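Trirndale Capstone Report: Collecting Demonstrations for Two-Arm Bowl Nesting
Adeel Siddiqui and Tariq Rind

3. Data collection

The goal of the Jiden project is to train a policy that sorts plastic bowls by size and nests them using two arms. This section covers how we gathered the examples. Training is described in section 4.

We set a target of 500 demonstrations. Each one was recorded by teleoperation, with one of us driving both arms and the other resetting the table and keeping the log. We switched roles after every 100 episodes, since tired operators made jerky motions that we did not want the policy to copy.

An episode starts with the bowls spread out on the wood tabletop and ends when the operator opens both grippers and backs away. Between episodes the bowls were moved by hand to new starting spots. We tried to vary the order on the table – in our first batch the largest bowl was nearly always in the same corner, and we threw that batch out.

Episodes were labeled good, usable or failed. Failed ones were kept in a separate folder in case we want them for a success classifier later. The labels went into Sisterer, the logging script that Tariq wrote in July. If a camera dropped frames for more than 3 seconds, the episode was deleted.

Grasping the rims was the hardest part. The walls are thin and curved, and an approach from too high tends to push a bowl away. Low views helped us judge finger height when we reviewed the recordings.
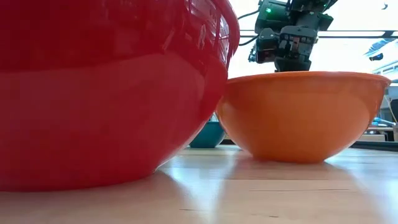
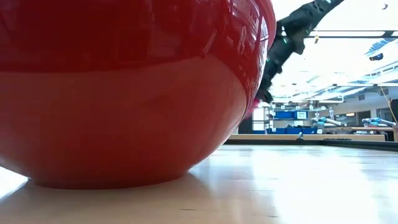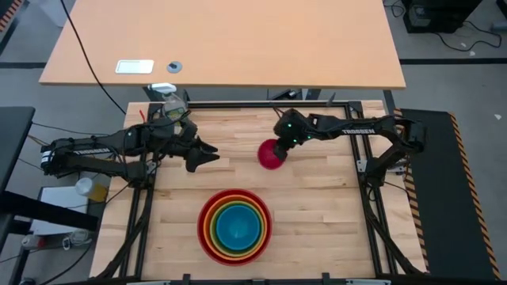
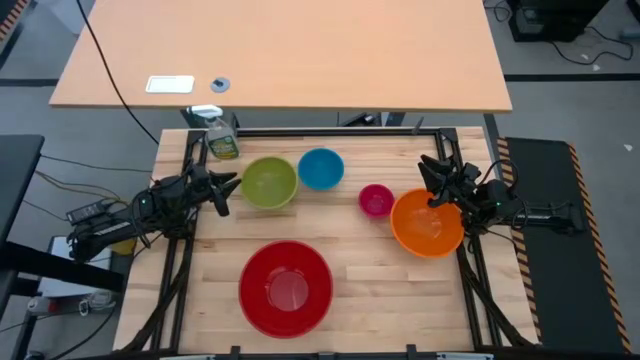
Figure 5. The bowl workspace during data collection. First two: low views at table level. Last two: views of the table and both arms.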